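# Cotton shirts come out of the dryer with hard creases, even on low

Posted in Laundry and Fabric Care
2020-09-21

**Mostix**

I have a vented electric dryer, a Nesberg, bought used. The ducting is new and I clean the lint screen before every load. Cotton shirts and pillowcases come out with sharp creases that a second tumble does not remove. Jersey and fleece are fine.

What I have tried so far:

- Low heat with the sensor cycle. Creases the same.
- High heat with a timed cycle. Creases worse, and the collars feel stiff.
- Dryer balls. No difference I can measure.
- Smaller loads. Some improvement, but I would need to run the machine all day.

The washer is a front loader set to its highest spin. I have not changed that setting because I want the clothes as dry as possible going in. Line drying is not an option in my building.

Is this a dryer fault (thermostat, moisture sensor) or is it something in the way I am using it? I would like to rule out the fault first. The dryer runs on a 230 V circuit and the supply reads normal at the outlet.

---

**omovmont_flats**

Sounds like the thermostat. Mine did the same and I replaced the whole machine. Clothes are fine now. Also try fabric softener.

---

**Tamihana**

I would not order a thermostat yet. A failed cycling thermostat usually shows up as overheating, as no heat, or as very long drying times, and you have reported none of these. The stiff collars on high heat are what cotton does when it is overdried. The moisture sensor is worth five minutes of your time, though. Find the two metal strips inside the drum, near the lint screen. Wipe them with rubbing alcohol on a cloth and let them dry. Residue from dryer sheets forms a film on the strips and the machine then misjudges how wet the load is.

The more likely cause is the spin. At top speed a front loader presses wet cotton flat against the drum wall and holds it there for several minutes. Creases are pressed in at that stage, and the dryer then sets them. Jersey and fleece are knits, so they stretch back. Woven cotton does not.

Suggested procedure, in this order:

1. Drop the spin one or two steps for shirts and pillowcases only. Leave towels on the highest setting.
2. Take the load out as soon as the washer stops. Wet woven cotton left in a heap will crease under its own weight.
3. Shake each piece once, hard, holding it by the hem. Pull the collar and the button placket straight by hand.
4. Dry on medium with the sensor set to "damp" or "iron dry", whichever your panel has.
5. Remove the shirts while the seams are still slightly damp and put them on hangers. They will finish in 30 minutes in a heated room — longer in a bathroom with poor ventilation.

Do not stop the cycle and leave the load in the drum. Warm cotton that cools in a pile takes a crease very well. If your machine has an anti-crease tumble at the end, turn it on, but treat it as a backup only.

On load size: fill the dryer to half for woven cotton. You can make up the rest with nothing. Adding towels to fill the space is a mistake, as they hold water longer and the sensor keeps the cycle going for their sake while the shirts overdry.

Sorting matters more than the heat setting. I divide by weave before I divide by color. Anything small or with ties goes in a mesh bag, otherwise it winds around the sleeves and you get rope twists, which leave the deepest creases of all. Do not pack the bag tight.
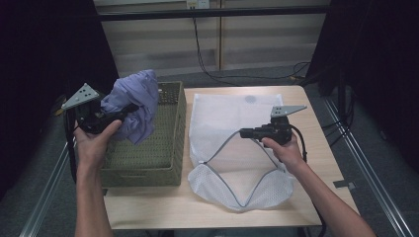

*Tamihana*

Two additions after rereading the post.

Fabric softener was suggested above. It does reduce friction between fibers, and shirts may come out a little smoother. It also coats towels and leaves the same kind of film on the sensor strips. If you use it, clean the strips once a month.

If you still suspect the machine after all of the above, run a plain test. Wash one pillowcase on the lowest spin, dry it alone on a timed medium cycle, and check it every few minutes. If it comes out flat, the dryer is working and the creases are coming from the washer or from the load. If it comes out scorched, or the drum is too hot to touch, stop using the dryer and have the thermostat and the airflow checked — do not bypass anything.

---

**Mostix**

Cleaned the strips, there was a visible film. Dropped the spin to the second lowest step and dried six shirts on "iron dry". Body and sleeves are much better. The plackets still need the iron. I will leave the thermostat alone for now and repeat the pillowcase test in October when the heating is on.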